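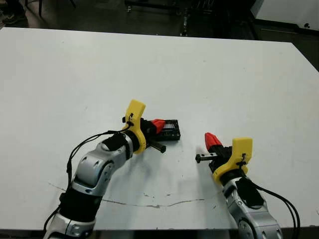 **30. Jan. 2020 – Krapp auf Wolle, zweite Reihe**

Heute habe ich die zweite Reihe für Tristby angesetzt. Die Wolle ist wieder von Henlow, ungebleicht, gesponnen als zweifädiges Garn, trocken gewogen 2.923 Gramm für alle Strähnen zusammen. Vor dem Beizen habe ich sie gestern gewaschen und über Nacht im Wasser gelassen. Es war noch etwas Fett darin, man merkt es an den Fingern, deshalb habe ich die Strähnen von der untersten Lage noch ein zweites Mal gewaschen. Beim ersten Ansatz im letzten Jahr haben wir das nicht gemacht, und die Farbe ist fleckig geworden.

Beize: Alaun mit ein wenig Weinstein, Verhältnis wie im alten Heft. Langsam erwärmt, eine Stunde gehalten, dann im Topf abkühlen lassen. Das Wasser in Gultlow ist hart. Für Krapp ist das gut, für das Waschen leider weniger.

**Farbbad**

Der Krapp ist von Baysal, grob gemahlen. Ich habe ihn im Beutel eingeweicht und das erste, bräunliche Wasser weggegossen. Der Beutel muss größer sein, als man denkt, die Wurzel quillt stark auf.

Temperatur: Ich wollte unter 70 Grad bleiben. Während ich die Etiketten geschrieben habe, ist das Bad aber auf 78 Grad gestiegen, gemessen in der Mitte vom Topf. Der große Kocher regelt sehr träge. Ich habe ihn sofort ausgeschaltet und den Deckel abgenommen. Bei den Strähnen, die in dieser Zeit im Bad waren, ist das Rot jetzt etwas bräunlicher, eher wie Ziegel. Ich finde es nicht hässlich, aber für die Reihe ist es ein Fehler und ich habe sie auf dem Etikett mit einem »T« gekennzeichnet.
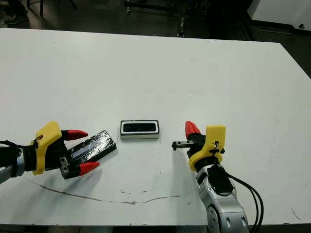

Die übrigen Strähnen sind später in dasselbe Bad gekommen, nachdem es wieder abgekühlt war. Sie sind klarer rot geworden, auch heller, vermutlich schon wegen der geringeren Menge Farbstoff, die noch übrig war. Beide Einflüsse kann ich in dieser Reihe also nicht sauber trennen. Wer das später auswertet, soll bitte die Strähnen mit »T« nicht direkt mit den anderen vergleichen.

Gespült wurde dreimal lauwarm, das letzte Mal mit einem Schuss Essig nur bei der Hälfte. Einen Unterschied sehe ich im nassen Zustand nicht. Zum Trocknen hängen sie im hinteren Raum, ohne direkte Sonne.

**Lichtechtheit, erste Reihe**

Die Karten von der ersten Reihe sind heute aus dem Lichtkasten gekommen, nach 712 Stunden laut Zähler. Es sind 23 Karten, jede mit Garn umwickelt und zur Hälfte abgedeckt. Ergebnis bisher nur nach Augenmaß, mit Graumaßstab am Nordfenster:

- Krapp auf Alaun: wenig Veränderung, Stufe 4, einige 4–5
- Krapp ohne Beize: deutlich blasser, Stufe 2–3
- Zwiebelschale: wie erwartet schlecht, das Gelb ist stumpf geworden
- Krapp mit Eisen nachbehandelt: fast keine Veränderung, aber die Farbe war von Anfang an so dunkel, dass man es schwer beurteilt

Bei zwei Karten vom unbehandelten Krapp ist die Grenze zwischen belichtet und abgedeckt nicht gerade, sondern läuft weich aus. Zuerst habe ich gedacht, das Garn hat sich verschoben. Es ist aber stramm gewickelt.

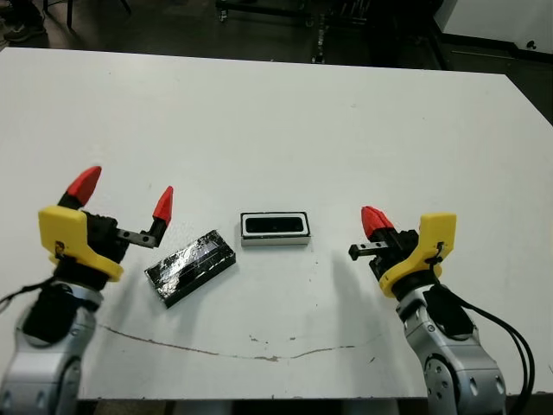 Mit der Abdeckung bin ich insgesamt nicht zufrieden. Karton biegt sich durch die Wärme, und dann kommt das Licht von der Seite darunter. Alufolie bleibt besser liegen, reißt aber an den Ecken. Als dritte Möglichkeit hatte ich schwarzes Klebeband über dem Karton überlegt. Wie so etwas aussieht, wenn man einen flachen Block damit umwickelt, sieht man auf dem Foto links von der Mitte: Das Band glänzt in Streifen, und auf der Oberseite sind Nähte und Falten zu erkennen. Bei meiner Abdeckung wäre jede Falte an der Kante eine kleine Öffnung für das Licht. Außerdem möchte ich keinen Kleber in der Nähe von der Wolle haben, er kann in der Wärme wandern. Ich bleibe also bei Karton, nehme ihn aber doppelt und lege eine Schicht schwarzen Filz dazwischen, der an der Kante etwas übersteht.

Für die neue Reihe heißt das auch, dass die Karten dicker werden und nicht mehr in die Halter passen. Die Schlitze müssen breiter gesägt werden, drei Millimeter sollten reichen. Die alten Halter bitte nicht wegwerfen, ich brauche sie noch für das Archiv.

Noch eine Bemerkung zum Graumaßstab: Er ist an einer Ecke fettig. Ich habe den anderen aus der Schublade genommen, die Stufen 3 und 4 sehen dort ein wenig anders aus. Vor der endgültigen Bewertung müssen wir uns für einen entscheiden.

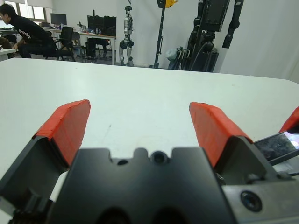

## Offen bis Februar

- Strähnen trocken wiegen und fotografieren, immer mit der gleichen Lampe
- Kocher: zweites Thermometer mit Alarm, eingestellt auf 65 Grad
- Rest vom Krappbad steht im Eimer mit Deckel. Bitte nicht ausgießen, ich will noch Seide probieren
- Weinstein ist fast leer, bei der nächsten Bestellung mitnehmen
- pH vom letzten Spülwasser nachtragen, der Zettel liegt bei der Waage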